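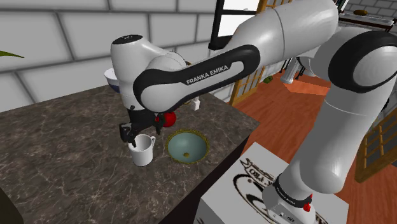 How to season and seal a stone countertop at home

Stone counters look tough, and they mostly are, but they drink. Leave a ring of red wine on an unsealed one overnight and you'll be looking at it for years. I've done mine four times now (once badly, see step 5) and it takes an evening plus a bit of patience.

What you need

A bottle of penetrating sealer. I use the Pledent one, which cost me $58 for the big bottle, and I'm still on my first. You'll also want dish soap, four or five old cotton T-shirts cut up, a plastic scraper, blue tape, and a fan if your kitchen is stuffy.

Step 1: Do the water test

Drip a spoonful of water in three or four spots, including next to the sink and next to the stove. Set a timer for ten minutes and go do something else. If the stone goes dark under the puddle, it needs sealing. If the water just sits there in a fat bead, put the bottle away and check again next year!

Step 2: Clean it properly

Warm water and a small squirt of dish soap. No vinegar, no lemon, nothing that says "lime remover" on the label – acid eats marble and you'll get dull patches that sealer won't fix. Scrape up any crusty bits with the plastic scraper, then rinse twice.

Step 3: Let it dry

I clean in the morning and seal after dinner. If you just had a big spill or your counter is old and thirsty, give it a full day. Tape off the sink rim and the stove edge while you wait.

Step 4: Put it on

Pour a puddle the size of a pancake and spread it with a rag in circles. Work in sections you can reach without stretching. My counter came from Gadcombe and it's dense, so one coat soaks in slowly. My sister's lighter stuff swallowed two coats and asked for more. Open a window.

Step 5: Wipe it off before it dries

Read your bottle for the time and believe it. My first go, I answered the phone and came back to a sticky haze all over one end. If that happens to you, wet a rag with fresh sealer, rub the haze until it loosens, then buff it dry right away. It took me most of a Tuesday night, but it did come off.

Step 6: Leave it alone

No water for a day, no cooking oil for two. I put a chair in front of mine so I won't forget and set down a coffee cup.

Keeping it up

Soap and water daily, and blot spills – don't wipe them, or they spread. For oil stains, mix baking soda and water to a paste, cover it with plastic wrap overnight, and scrape it off in the morning. Stubborn ones need a second round.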